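王室系譜カードゲーム「Cotanel」レビュー 肩書きは覚えられるが、王家のことは分からない

「遊ぶだけで王位継承のしくみが身につく」という売り文句を見て、まず疑った。この手の教材で本当に身についたためしがない。歴史かるたは絵札の場所を覚えて終わり、年号パズルは角の形で合わせて終わる。Clendthorpe社の「Cotanel」も同類だろうと思いながら、それでも買ったのは、王族の称号まわりの記事を訳す仕事がときどき回ってきて、そのたびに辞書を三冊開くのにうんざりしていたからである。

結論を急ぐ人のために書いておくと、星は五つのうち二つ半。半分は箱の作りに対する点だ。

内容物は人物カード、称号カード、出来事カード、それに薄い解説書が一冊。遊べる人数は二人から四人、箱には対象年齢12歳以上とある。舞台はTernanceという架空の王国で、実在の王室はどこにも出てこない。作者のCsaba Erdős氏は解説書の前書きで、現実の王家を題材にすると好き嫌いの話になってしまうので避けた、と書いている。気持ちは分かる。ただ、そのおかげで学べるものの半分が消えている。

遊び方はこうだ。各自が王家の分家をひとつ受け持ち、結婚、出生、死去、退位といった出来事カードをめくりながら家系図を場に伸ばしていく。君主が亡くなると継承の判定があり、次の君主を正しく指名できた人に点が入る。配偶者には称号カードを付ける。女王が君主なのか、君主の妻なのか、先代の君主の妻なのかで札が変わる。間違えると点を引かれる。

この称号の判定は、認めるのが悔しいがよくできている。日本語だと「女王」と「王妃」で字が違うので迷わない気がするが、英語の原文ではどちらもqueenで済まされることがあり、訳すときに人物の立場を確かめないと事故になる。札には英語と日本語が併記されていて、regnant、consort、dowagerの区別が三回ほど遊べば頭に入る。王太后と王妃が同時に場に並ぶ局面もちゃんと起きる。女性君主の夫には「王」の札を付けられないという規則でつまずく人が多いはずで、うちでも初回は全員が減点された。

問題は、そこから先がないことだ。

なぜ女性君主の夫は王と呼ばれないのか。なぜ称号が自動的に決まる場合と、布告や議会の手続きを経る場合があるのか。なぜある国では長子が継ぎ、別の国では長らく男子が優先されたのか。解説書は26ページあるが、この「なぜ」に割かれているのは見開きひとつで、残りは札の一覧と得点計算の例である。しかも見開きの文章が薄い。「伝統による」で三回片付けている。伝統によるのは知っている。どういう伝統なのかを読みたくて買ったのだ。

架空の国にした弊害もここに出る。Ternanceでは継承のルールがゲーム開始時にくじで決まる。男子優先、長子、選挙君主の三種類だ。仕掛けとしては面白いものの、現実の継承法はくじで決まったわけがないので、遊んだ人には「国によって適当に違う」という印象だけが残る。一緒に遊んだ姪に感想を聞いたら、選挙君主の国がいちばん計算が楽だと言っていた。教材としての敗北だと思う。

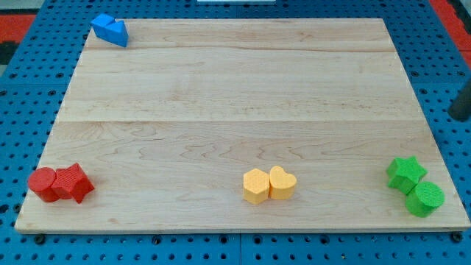
継承順位の判定に話を戻す。規則書によれば、君主が亡くなったときはまず子、次にその子の子、と一本の系統を下まで調べ、尽きたら弟妹の系統に移る。文章で読めば単純なのだが、分家が四つに増え、再婚の札が混ざると、どの枝がどの分家のものか一目で分からなくなる。人物カードの縁取りがどの家も同じ臙脂色なのだ。青、赤、黄色っぽい橙、緑と、同じ色の積み木が二つずつ板に載っていれば子どもでも組を言い当てられる。家ごとに色を変えるというだけの工夫が、なぜこの値段の箱に入っていないのか。結局うちでは札の端に色鉛筆で印を付けた。定価で買ったものに自分で印を付けるのは、あまり気分のよいものではない。

紋章で見分けろ、というのが設計側の言い分らしい。各家に紋章があり、札の左上に小さく刷られている。獅子が二家、鷲が一家、麦の穂が一家。獅子の二家は向きが違うだけである。紋章学としては正しいのかもしれないし、向きの違いを言い表す用語が解説書に載っているのもうれしかった。とはいえ夜9時の食卓の明かりで、これを瞬時に読み分けられる人がどれだけいるだろう。

所要時間は箱の表記どおりにはいかない。慣れた四人で遊んで、表記の倍かかった。遅くなる原因は得点計算で、君主が交代するたびに全員の称号を付け直し、付け直した札の点を足し引きする。交代が続くと手が止まる。出来事カードに「疫病」という札があり、これが二枚続けて出た回は、三人の君主が立て続けに亡くなって、ほぼ事務作業の会になった。

Acuñaという拡張セットも同時に買ってしまったので、触れておく。隣国の王家が加わり、国をまたぐ結婚と、それに伴う継承権の放棄が扱えるようになる。札は21枚。追加される規則はこちらのほうがずっと筋がよい。外国の君主と結婚した王女が母国の継承権を保つか捨てるかを本人の担当者が選べ、捨てると持参金の点が入る。この判断には頭を使う。こういう葛藤が基本セットに最初から入っていれば評価は変わったと思うし、別売りにした理由を勘ぐりたくもなる。なお拡張の札は基本の札よりわずかに厚い。裏返して混ぜても指で分かる。

日本語版の訳にも一言。全体に丁寧だが、princeをすべて「王子」にしているのはいただけない。princeは君主の息子とは限らず、小国の君主そのものを指すこともある。解説書の後半に出てくる「王子が治める国」という一文は、おそらく公国の話だ。称号の区別を教える商品でこれをやられると、ほかの札まで疑わしくなって、私は英語のほうばかり見るようになった。「殿下」と「陛下」の使い分けは正確だったので、訳者が知らなかったのではなく、統一表の段階で押し切られたのだろうと想像している。

よかった点も並べておかないと不公平だろう。箱は頑丈で、仕切りが札の束にぴったり合う。札は反らない。摂政の扱いが簡潔で、君主が幼いあいだは親族の一人が代わりに札を出すという処理は、説明なしでも意味が伝わる。退位した元君主が場に残り続けるのもよい。点にはならないのに、場所だけ取る。姪はこの札を「おじいちゃん席」と呼んで毎回端に寄せていた。

誰に向くかというと、報道や翻訳で王族の肩書きを扱い、用語だけ手早く覚えたい人。その目的なら、三回遊んで棚にしまっても元は取れる。君主制とは何か、立憲君主がどこまで権限を持つのかを知りたい人には勧めない。議会も首相もこのゲームには一度も出てこないからだ。Ternanceの君主は、誰にも相談せずに即位し、誰にも相談せずに退位する。そういう国の家系図をいくら伸ばしても、ニュースの読み方はたいして変わらない。

Clendthorpe社には、色分けと訳語の件を問い合わせ窓口から送った。受付の自動返信は来ている。改訂版が出るなら買い直すかどうか、いまのところ決めていない。拡張だけなら買うかもしれない。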